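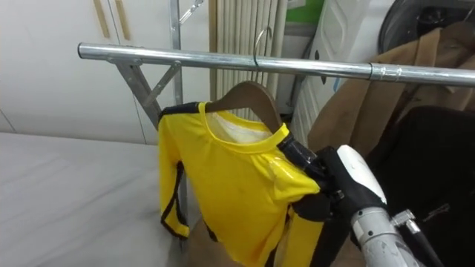 Last changed: Jan 10, 2024

Re: [Layug choir list] July weekend

Dear all,

Thank you, Raphaël, lovely to hear from you! I'm so pleased the hall has said yes.

Raphaël Carré wrote:
> Hall is ours for the July weekend. It holds 35.
> Can we manage two pieces, or three? 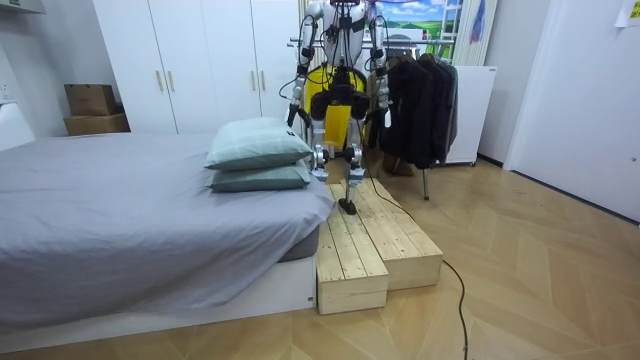 Three, I'd say, if the altos are willing (and I know they are, bless them). I've got 14 copies of the Hinatum carol and almost 15 of the other, one having lost its back page.

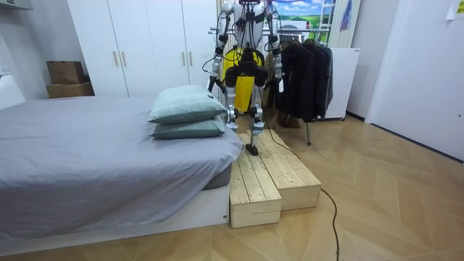 Bedroom, with the bed and clothes rack

Do bring a pencil, and cake if you're baking.

Much love to everyone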